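Search this blog Search

Home About Archive Rides Contact

What ends up on the table
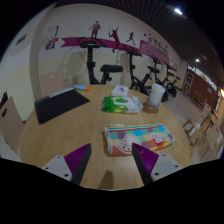
No. 143

17/05/2024

The round table by the exercise bikes has become the place where I put everything down. I used to leave my stuff on the floor next to whichever bike I was on, and in April I stepped on my own glasses, so now it goes on the table.

The towel is the checkered one with the cartoon outlines on it. It has every color going and it doesn't match anything I own. I fold it a few times over so it takes up less room. I had a plain Keltia towel before this one and kept walking off without it.

Wet wipes stay in the middle where anyone can reach them. I like the flip lid kind. The packs with the sticker dry out on me within a week. I go over the handlebar and the seat when I get off, then the table if there's a ring on it.

The paper cup is the ridged sort, which is easier to hold. Sunil Bandara brings his own steel bottle and thinks I should too. He may be right. I bought one from Tekent and it leaked in my bag, so I'm back to paper for now.

I keep the tablet in its dark gray case until I'm done, then type up my minutes. I'm at 2,371 for the year so far. I wanted 200 a week and I'm not there.

Next week I want to try the Skarneler seat cover. I'll write up how it goes.

This site uses cookies. By continuing to browse you accept our use of cookies. OK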